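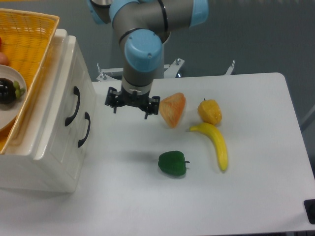

Play Food Deserves a Place in the Early Learning Budget

Every spring, the centers in our association submit their equipment requests for the coming year, and every spring the same line is the first to be struck out. Play food is regarded as a toy in the narrowest sense. Blocks are defended as mathematics and picture books as literacy, while a banana or a green pepper for the pretend kitchen is expected to arrive by donation, usually with a bite mark in it.

It is the position of this office that the practice should end. A set of artificial produce is among the most heavily used materials in a classroom for children under six, and it should be bought, maintained and replaced on the same terms as any other teaching material.

The case begins with language. A child who handles a yellow banana beside a glossy green bell pepper has two colors, two shapes and two names to work with, and a reason to ask for one of them and refuse the other. Less obvious pieces are equally useful. A small yellow-orange item with a bumpy surface may be a pepper to one child and a squash to another, and a wedge with an orange crust can serve as bread at breakfast and cake an hour later. Teachers sometimes ask us to recommend sets in which every piece is unmistakable. We would advise against it. Disagreement over what a thing is produces longer sentences than agreement does.

Quantity is a separate matter. Kanako Hosoda, who reviewed the equipment lists of our 19 member centers last winter, found that several had accepted mixed tubs of 50 or more pieces and stored them exactly as delivered. Children emptied the tubs onto the floor and walked away. Four foods on a plain white table will hold a group's attention far better, and a drawer cabinet within reach allows the remainder to be rotated in as the month proceeds. Handles should be large enough for a child to grip.

Some directors will object that real fruit is preferable. It is preferable at snack time, and we have no wish to see it displaced. Real fruit, however, bruises and must be discarded, and many families are uncomfortable seeing food used as a plaything. That discomfort should be respected.

We therefore ask that the December equipment guidelines list play food under core materials, with replacement every 3 years. Centers wishing to comment on the draft wording may do so through the Kudo office before the guidelines are printed.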